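Kitchen tips from the Plellgate gripper trials, part 2

Quick one this week, kettle's on. Elango Rai and me have been doing the crumbly blocks on the kitchen table since Friday, with the hand-held grippers. Results at the bottom of each tip where we have any.

Put a cloth down. Checks or stripes are best, the tracking found its place far more often than on our plain white one. Creases don't matter much.

Close slowly. Fast closing chips the top edge and you get bits everywhere. Ribbed pads beat smooth ones for anything chalky or pitted. Wipe the pads every 18 grips, we left it longer and the slips went up.

Grip the sides, low down. If one side slants, turn the block till the pads sit flat-ish, then squeeze. Elango goes in from the near side every time and his drops were half mine.

Lift, hold for 2 seconds, then move. Sounds fussy. The policy trained on clips with the pause got 81 out of 100 blocks across the table, without the pause it was 64. Same kitchen, same arm, so dont read too much into it.

Leave the clutter out. Bowls, boxes, wrappers, whatever lives on your table. We tidied up for the first lot at Dercombe and the arm was hopeless anywhere lived-in afterwards. Move one or two things between goes.

Keep the bad goes, but label them. Total so far is 3,406 clips, drops included. Kumaresan Pai is still sorting the March ones.

Still to do: soft blocks, wet blocks, teh other table at Poduval. Also a decent way of getting dust out of the joints, a dry pastry brush is all we've got.

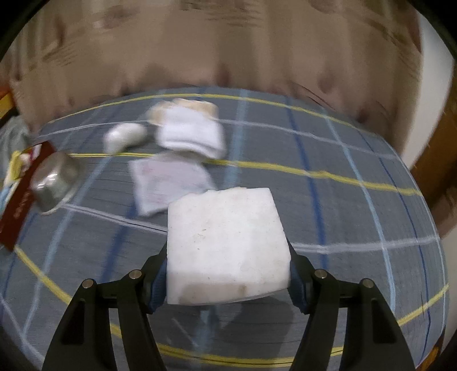

White block held between the ribbed pads, checked cloth underneath.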